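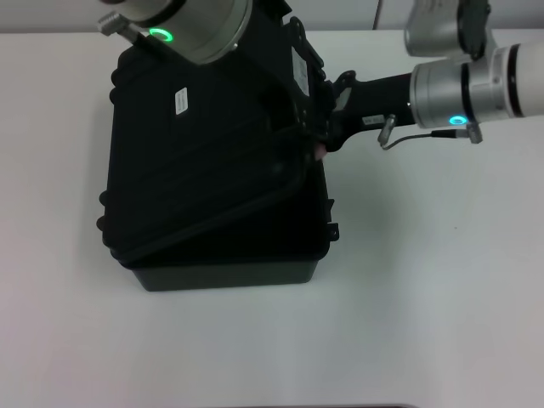
Figure 2. Hard-shell equipment case with its lid tilted over the base; two robot arms reach over it.

3.2 Customer Trust and Repair Intake

The study examined repair orders received by Lomilau, an independent service firm for precision drive motors in Bivthorpe. The firm supplied 3,590 closed orders, of which 983 came from first-time customers. Orders without a signed estimate were removed before analysis.

First-time customers asked for a written estimate more often than returning customers and took longer to approve it. The difference was largest for repairs priced above 1,000 dollars. Below 300 dollars, the two groups approved work at nearly the same pace.

A second firm, Skuvimer, provided intake records for comparison. Its staff quote a fixed inspection fee by telephone, and approval times there varied less between the groups. The records do not show whether customers had also contacted other shops, so the effect of the fee cannot be separated from that of price shopping. Warranty returns were coded under the rules set out in Section 2.4 and are reported separately in Table 5.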